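Wed 30 May. Textile bench, Mevton lab. Wash shedding series, continued.

Run 11 finished. Fill was one Avlow fleece panel, hemmed on all four sides, no detergent, short cycle. Filter dried overnight and weighed against its blank. Net fiber mass 312 mg. The same panel type gave 801 mg in February on the old drum program, so the two sets should not be plotted together.

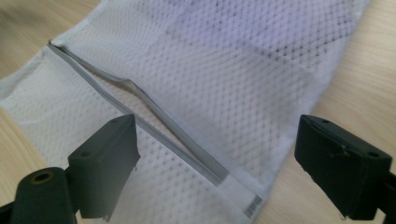

Spin speed is the likely cause. The Jikier machine was reset to factory values after the pump was replaced, and the log has no entry for spin before that. Assume the February runs were at the higher setting until the service sheet is found.

Blank filters are drifting upward. Last three were all heavier than the first. Suspect lint in the drain hose. Flush with two empty cycles before run 12 and take a new blank after each.

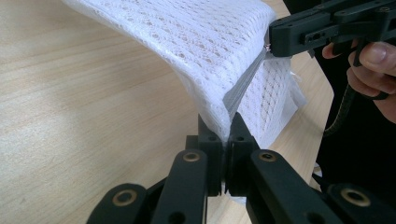
Balance checked with the small reference weight, within limits. Door gasket wiped down, residue kept in a labeled dish, not weighed yet.

Open items: order filter discs from Acheampong, part 1810, one box left. Move the drying rack away from the vent. Enter spin speed on the run sheet every time, including blanks.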